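탁구 라켓 케이스

탁구 라켓 케이스(卓球-, table tennis paddle case)는 탁구 라켓을 넣어 보관하거나 들고 다닐 때 쓰는 주머니 또는 가방. 라켓 가방, 라켓집이라고도 함. 동호인들은 그냥 '케이스'.
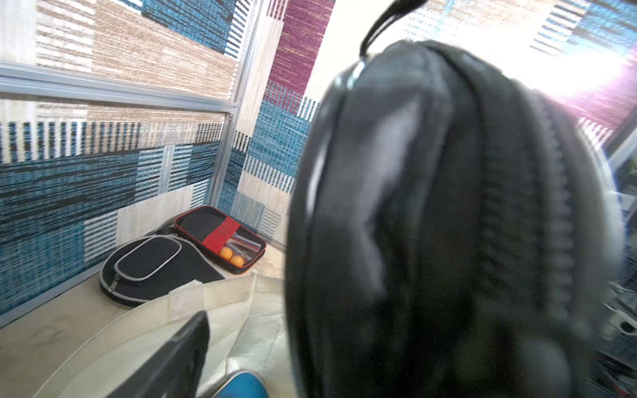 라켓형 케이스(왼쪽)와 사각 케이스. 사각 쪽 투명 주머니에 주황색 탁구공이 보인다.

개요
주 목적은 러버 보호. 러버는 먼지, 직사광선, 눌림에 약하다. 블레이드 모서리 찍힘 방지도 겸함. 겉감은 나일론이나 폴리에스터, 합성피혁이 많고 안쪽에 얇은 스펀지를 덧댄다. 입문용은 홑겹 천으로 된 것도 있음.

종류
라켓형: 라켓 윤곽을 따라 둥글게 만든 것. 보통 한 자루용. 가볍고 큰 가방에 넣기 쉽지만 수납 공간이 적다. 테두리에 파이핑을 두른 제품이 흔함.
사각형: 두 자루까지 들어가는 것이 많다. 칸막이가 있으면 러버끼리 닿지 않음. 앞면에 공 주머니나 고무 밴드를 단 것도 있다.
하드 케이스: 성형 소재나 알루미늄. 충격에 강한 대신 무겁고 비싸다.
겸용 가방: 운동화, 수건까지 같이 넣는 큰 가방. 엄밀히는 케이스가 아니라는 의견도 있음.

공 수납
공 주머니는 안쪽에 있기도 하고 바깥쪽에 있기도 하다. 투명 비닐 창이면 열지 않고도 공이 들었는지 확인됨. 공을 라켓과 같은 칸에 넣고 누르면 러버에 자국이 남거나 공이 찌그러질수 있다. 공인구 색은 흰색과 주황색 계열. 연습용은 색이 더 다양하다.

제조사별 특징
Grultura는 라켓형 위주. 대표 모델 623은 공 4개가 들어가는 옆주머니가 특징이고 색상은 7종. Shimada는 사각형 2자루용이 주력. Flultinov는 하드 케이스만 만든다. 내용물 배치를 비교한 글로는 이바나 카세레스(Ivana Cáceres)의 「라켓을 넣는 순서」가 있으며, Skerbridge 용품 안내서 2월호에 실렸다.

관리
땀이 밴 라켓은 닦아서 말린 뒤 넣는다. 젖은 수건과 같이 두지 말 것. 지퍼에 모래나 먼지가 끼면 마른 칫솔로 털어낸다. 여름철 차 안 보관은 피해야한다. 접착층이 약해져 러버가 들뜨는 원인. 세탁은 제품 표시를 따르되, 심재가 들어간 것은 겉만 닦는 편이 무난함.

같이 보기
탁구채, 러버, 탁구공, 보호 필름

최종 수정: 2023년 1월 25일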